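Most of these come from looking after a shingled two-bedroom cottage near the water, rented out in summer and closed up for part of the winter. They apply to any older house with original woodwork and not much closet space.

## Painted woodwork

Wash trim before you repaint it. Use warm water with a little dish soap, then wipe again with plain water and let it dry overnight. Old gloss paint needs a light sanding, just enough to take the shine off. If the house was painted before 1978, test for lead before any sanding.

Beadboard collects dust in the grooves. A dry paintbrush gets it out faster than a cloth. Start at the top and finish with the vacuum along the baseboard.

White trim next to white walls looks better if the two whites come from the same strip on the paint card. We used Kirnby eggshell on the walls and their semigloss on the trim. Write the color name and the mix number on a piece of masking tape and stick it to the back of a switch plate. Leftover paint keeps well if the rim of the can is wiped clean before the lid goes on.

## Floors

Pine floors dent, and most dents can stay. For a shallow one in bare wood, lay a damp cloth over it and touch it with a warm iron for a few seconds. Don't try this on a floor with a finish, as it can turn cloudy.

Put felt pads under chair legs and check them every March. They pick up grit and start scratching. Sew-on or nail-on pads last longer than the sticky kind.

Roll rugs for storage, never fold them. Wool rugs should be vacuumed on both sides first.

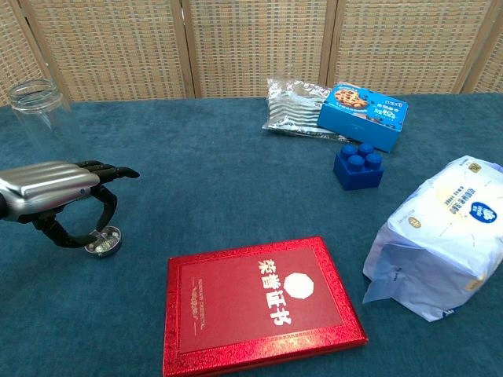 **Can slipcovers made of cotton duck go in the washing machine?**

Wash the fabric once before it is cut and sewn, and after that the finished covers can be machine washed in cold water. Take them out of the dryer while still slightly damp and put them back on the cushions to finish drying. If the covers were made from unwashed fabric, send them to a cleaner, or they may shrink too much to fit.

## Windows and curtains

- Hang the rod a few inches above the casing if the ceiling is low.
- Measure every window separately. In our house 2 windows on the same wall are different widths.
- Rub a candle stub along the tracks of a sash that sticks.
- Iron linen panels damp, or hang them damp and leave them alone.
- Cafe curtains on the lower half give privacy from the road and keep the light.

Salt film on the outside glass comes off with plain water first, then a vinegar and water mix. Going straight to the vinegar just smears it.

## Small rooms

Beatriz Cunha, who made our curtains, suggested a bench with a lift-up lid at the foot of the bed in place of a second dresser. It holds up to four blankets and the spare pillows. Screw a lid support on both sides so it can't drop on fingers.

Paint the inside of open shelves the same color as the wall. Keep lamps on the wall where you can and free up the nightstand. The plug-in Ostrowski sconces need only two screws each, and the cord can be run down behind the headboard.

Before closing up, leave closet doors and drawers open an inch. Strip the beds, stand the mattresses on edge, and unplug the lamps.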